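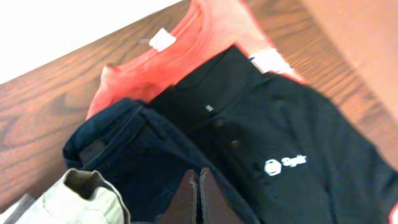
Plirnport Shared Laundry, Equipment Group
Minutes of the January meeting, 4:00 p.m., Curham Room

1. Last minutes
Approved with one fix: the dryer quote came from Sheehan.

2. Wulex folding arm, trial review
Most of the hour went here, and happily so! The group has had the Wulex kit on a table for the trial period and everyone who spent time with it came back with something to report. The log shows 200 items attempted and 182 folded well enough to go straight on the shelf. T-shirts did best. Polo shirts were nearly as good once the collar setting was switched on (page 16 of the handbook, easy to miss). Jeans are slower but the folds come out really flat.

Of the misses, 17 were soft jersey pieces that ended up bunched and one was a sock that should never have been in the pile. Members were very taken with how the arm handles a mixed heap, dark clothes on top of dark clothes included, and two people stayed past closing just to watch it work. 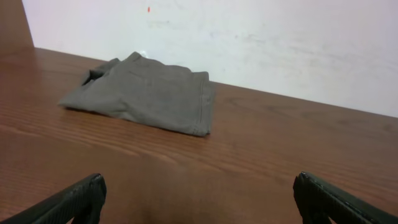

Jersey is still the weak spot, then. The thin stuff slides on a smooth tabletop and the corners wander. Wulex suggests a felt mat, and we all want to try that before judging it. One member asked if shorts could go in with the shirts. The handbook says yes, but we have only run a handful, so more shorts please, everybody.

Noise: no complaints. Setup: under an hour, including finding the extension cord.

Agreed: ask Wulex to extend the trial through March. Order one felt mat, dark green if they have it.

3. Price
Lease or buy was talked over but left open. The lease covers spare finger pads, the purchase doesn't. Sheehan also sells a service plan and will send the terms.

4. Other business
The lost property shelf is full again. Anything left there at the end of February goes to the Curham thrift shop.

Closed 5:10 p.m. Next meeting in February, same room.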